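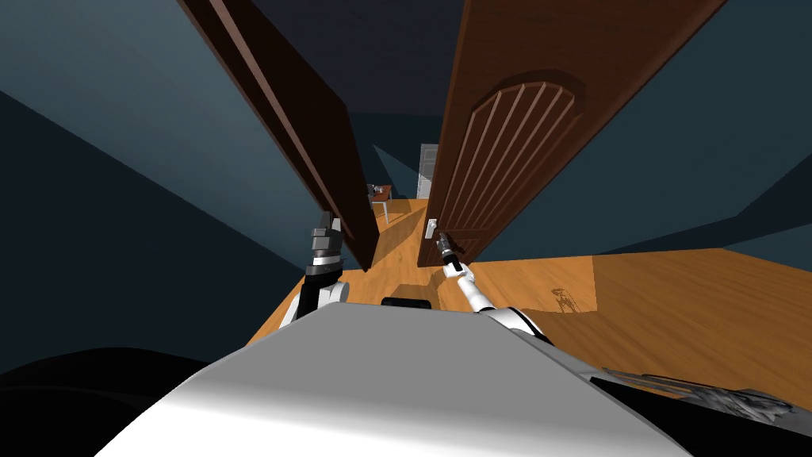 나무 문 두 짝, 모두 열린 상태

읽는 시간 6분

세크컴 홀(Sekcombe) 공연 전 안전 점검표와 의견
공연: 밴드 우이산(Wuisan), 앨범 《Revavthorpe》 발매 공연
점검: 헤르만 나수티온 (Herman Nasution), 무대 담당
확인: 라왈 오코로 (Lawal Okoro), 음향 담당
시기: 3월, 오후 2시 시작

표시 방법
[적합] 그대로 사용합니다.
[조치] 문 열기 전에 고쳐야 합니다.
[보류] 오늘 공연은 가능하지만 다음 공연 전에 다시 봅니다.
각 항목 밑의 글은 제 의견입니다. 한국어 표현이 조금 딱딱할 수 있습니다. 뜻이 분명하지 않은 곳은 저에게 물어봐 주십시오.

1. 출입과 대피

1-1. 관객 출입문이 끝까지 열리고, 열린 상태로 고정된다. [적합]
두 번씩 열고 닫았습니다. 걸리는 소리가 없습니다.

1-2. 비상구 앞 통로에 물건이 없다. [조치]
무대 왼쪽 비상구 앞에 빈 악기 케이스가 네 개 있었습니다. 드럼 케이스 두 개와 키보드 케이스 두 개입니다. 반입할 때 잠깐 놓은 것이라고 들었지만, 잠깐이 공연 끝까지 가는 일을 저는 여러 번 보았습니다. 창고로 옮겼고, 오후 3시에 다시 가서 확인했습니다.

1-3. 비상구 표시등이 켜져 있고 객석 뒤에서도 보인다. [적합]
객석 조명을 모두 끄고 보았습니다. 연무를 사용할 때도 한 번 더 보아야 합니다. 4-3을 참고하십시오.

1-4. 입장 인원이 정원을 넘지 않는다. [적합]
정원은 스탠딩 300명입니다. 판매된 표는 278장입니다. 초대 손님 명단은 아직 받지 못했습니다. 매표 담당자는 명단의 사람 수를 더한 다음에 현장 판매를 결정해 주십시오. 밴드의 친구들이 뒷문으로 들어오는 경우도 정원에 포함합니다.

1-5. 관객 사이에 직원이 지나갈 수 있는 길이 있다. [보류]
상품 판매대 때문에 오른쪽 길이 좁습니다. 판매대를 벽 쪽으로 붙였습니다. 다음에는 로비에 놓는 것을 제안합니다.

2. 무대 바닥과 구조

2-1. 무대 판 사이에 틈이나 높이 차이가 없다. [조치]
드럼 단 앞의 판 하나가 조금 올라와 있었습니다. 다리 높이를 다시 맞추었습니다. 베이스 연주자가 이 자리에서 뒤로 걸어가는 습관이 있어서 리허설 때 특별히 보았고, 문제가 없었습니다.

2-2. 드럼 단이 움직이지 않는다. [적합]
바퀴 잠금장치를 모두 잠그고, 두 사람이 밀어 보았습니다.

2-3. 무대 가장자리에 밝은색 테이프가 있다. [조치]
앞쪽은 좋습니다. 옆쪽은 낡아서 어두울 때 보이지 않습니다. 새로 붙였습니다.

2-4. 계단이 단단하고 손잡이가 있다. [적합]
계단 밑에 물병을 놓지 마십시오. 지난 공연 의견에도 같은 문장을 썼습니다.

2-5. 스피커 더미가 끈으로 고정되어 있다. [적합]
라왈 씨가 먼저 묶었고 제가 확인했습니다. 순서를 바꾸어도 됩니다만 한 사람이 두 가지를 다 하는 것은 안 됩니다.

3. 전기와 케이블

3-1. 무대 전원과 조명 전원이 분리되어 있다. [적합]

3-2. 누전 차단기가 시험 버튼으로 내려간다. [적합]
시험하기 전에 반드시 음향 담당에게 말하십시오. 앰프가 켜진 상태에서 전원을 내리면 장비에 좋지 않습니다. 이번에는 말하고 했습니다.

3-3. 케이블의 겉이 벗겨지거나 눌린 곳이 없다. [조치]
무대에 사용할 케이블 37개를 손으로 만지면서 보았습니다. 기타 앰프의 전원 케이블 하나가 플러그 가까이에서 갈라져 있었습니다. 밴드의 물건이어서 우리가 마음대로 버릴 수 없습니다. 빨간 테이프를 감아서 돌려주었고, 홀의 케이블을 대신 빌려주었습니다. 공연 후에 돌려받아야 합니다.

3-4. 사람이 걷는 곳의 케이블은 덮개 밑에 있다. [적합]
무대 앞에서 믹싱 자리까지 가는 구간은 고무 덮개를 사용했습니다. 덮개의 끝부분은 테이프로 한 번 더 붙였습니다.

3-5. 멀티탭을 다른 멀티탭에 연결하지 않았다. [조치]
페달보드 뒤에서 하나를 찾았습니다. 벽 전원에서 새로 선을 가져왔습니다. 연주자는 “십 년 동안 이렇게 했다”고 말했습니다. 저는 그분의 연주를 좋아하지만 이 항목에는 예외가 없습니다.

3-6. 보컬 마이크와 기타 앰프 사이에 전압 차이가 없다. [적합]
측정기로 보았습니다. 기타를 치면서 노래하는 사람이 두 명이어서 두 자리 모두 측정했습니다.

4. 조명과 효과

4-1. 매달린 조명마다 안전줄이 있다. [조치]
뒤쪽 트러스의 조명 하나에 안전줄이 걸려 있었지만 고리가 닫히지 않았습니다. 밑에서 보면 정상으로 보입니다. 사다리로 올라가서 보아야 하는 항목입니다.

4-2. 사다리 작업을 할 때 밑에 사람이 있다. [적합]

4-3. 연무 사용을 화재 감지기 담당과 의논했다. [적합]
밴드는 앨범의 마지막 곡에서만 연무를 원합니다. 처음에는 공연 전체에 사용하려고 했는데, 홀의 환기가 느린 편이라서 제가 줄여 달라고 부탁했습니다. 마지막 곡의 길이를 듣고 시험해 보았을 때 비상구 표시등은 끝까지 보였습니다.

4-4. 빠르게 깜박이는 조명에 대한 안내문이 입구에 있다. [조치]
안내문이 영어로만 있었습니다. 한국어 안내문을 같이 붙였습니다. 글자 크기도 키웠습니다.

5. 소리와 청력

5-1. 음량 측정기를 믹싱 자리에 설치했다. [적합]
웰렉(Weleck) 측정기를 사용합니다. 배터리를 새것으로 바꾸었습니다.

5-2. 귀마개를 무료로 나누어 준다. [적합]
입구와 바, 두 곳에 있습니다. 직원도 사용해 주십시오. 특히 무대 앞 안전 요원은 공연 내내 착용합니다.

5-3. 무대 모니터의 음량을 연주자와 함께 정했다. [보류]
라왈 오코로의 의견: 드러머가 모니터를 계속 올려 달라고 합니다. 올리면 보컬 마이크로 소리가 다시 들어가고, 그러면 보컬도 올려 달라고 합니다. 오늘은 심벌의 위치를 조금 낮추고, 기타 앰프를 옆으로 돌려서 해결했습니다. 다음 공연부터 드러머는 인이어를 쓰는 것이 좋겠습니다. 밴드도 생각해 본다고 했습니다.

5-4. 리허설 중에 객석에서 일하는 사람에게 미리 알렸다. [적합]
리허설 전체가 길어져서 바 직원의 준비 시간과 겹쳤습니다. 귀마개를 가져다주었습니다.

6. 사람과 연락

6-1. 구급함이 무대 옆에 있고 내용물이 있다. [조치]
반창고가 다 떨어졌습니다. 기타 연주자들이 제일 많이 가져갑니다. 새로 채웠습니다. 가위도 없어졌으니 본 사람은 제자리에 놓아 주십시오.

6-2. 공연을 멈추는 신호를 모두가 안다. [적합]
무대 담당이 두 팔을 머리 위에서 엇갈리면 연주를 멈추고, 음향 담당은 음악을 내리고, 조명 담당은 객석 조명을 켭니다. 보컬이 직접 관객에게 말합니다. 리허설 중간에 한 번 연습했습니다. 첫 번째에는 베이스가 저를 보지 못하고 계속 연주했습니다. 두 번째에는 모두 멈추었습니다.

6-3. 무전기 통화가 된다. [보류]
지하 대기실에서 소리가 끊어집니다. 오늘은 대기실 앞 계단에 직원이 한 명 있습니다.

6-4. 관객이 무대에 올라오거나 무대에서 뛰는 일에 대해 밴드와 말했다. [적합]
보컬은 객석으로 내려가고 싶어 합니다. 뛰지 않고 계단을 사용하기로 약속했습니다. 내려가는 곡은 두 번째 앙코르입니다. 그때 마이크는 무선으로 바꿉니다.

7. 문 열기 직전 재점검

조치 항목은 문을 열기 약 20분 전에 한 번 더 봅니다. 고친 사람이 아닌 다른 사람이 봅니다.

1-2 비상구 앞: 확인함 (라왈)
2-1 무대 판: 확인함 (라왈)
2-3 옆쪽 테이프: 확인함 (라왈)
3-3 빌려준 케이블: 확인함 (라왈). 케이블에 홀 이름을 적었습니다.
3-5 멀티탭: 확인함 (라왈)
4-1 안전줄 고리: 확인함 (라왈, 사다리로)
4-4 안내문: 확인함 (라왈)
6-1 구급함: 반창고 있음, 가위 아직 없음 (라왈)

다음 점검자에게
보류 항목은 세 개입니다. 1-5, 5-3, 6-3입니다. 이 종이를 새 점검표의 뒤에 끼워 주십시오. 적합이라고 적힌 항목도 이전 표를 보고 옮겨 적지 말고 직접 보신 후에 적어 주십시오. 가위를 찾으면 저에게 연락해 주십시오.

헤르만 나수티온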